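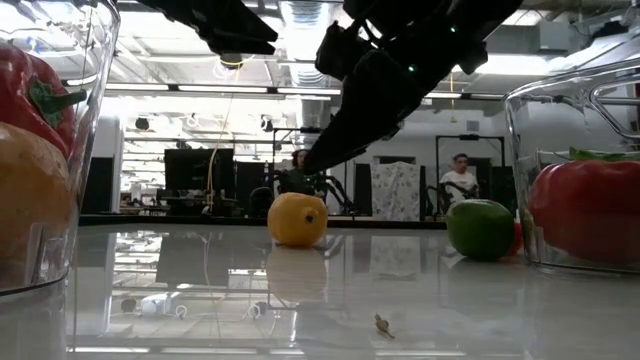 How long may a produce set be kept on loan?

Sets are lent for 20 days, counted from the date of collection. One renewal is allowed if no other borrower has reserved the set.

Cliltgate Lending Collection: Produce Sets, Frequently Asked Questions
April 2026
By the Dinwood Branch Office

Print this page | E-mail this page

Are the clear containers part of the loan?

Yes. Clear containers are supplied for sorting and storage exercises. Borrowers are asked to return them empty, with the produce packed separately.

How should the pieces be cleaned?

Wipe each piece with a soft damp cloth and mild soap. Do not use a dishwasher. Stems should be wiped from the base outward.

May real fruit and vegetables be used alongside a set?

They may, provided the table is wiped down afterward. Real produce must not be returned with the set.

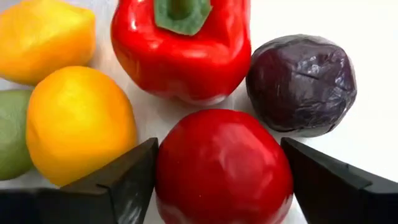

Tomato, lemon and red bell pepper grouped on a white tabletop.

What happens if a piece is lost?

Report the loss when the set is returned. Replacements are ordered in July, and the set remains available in the meantime with a note on its label.

Contact: Lending Desk, Room 623, Cliltgate | © Cliltgate | Back to top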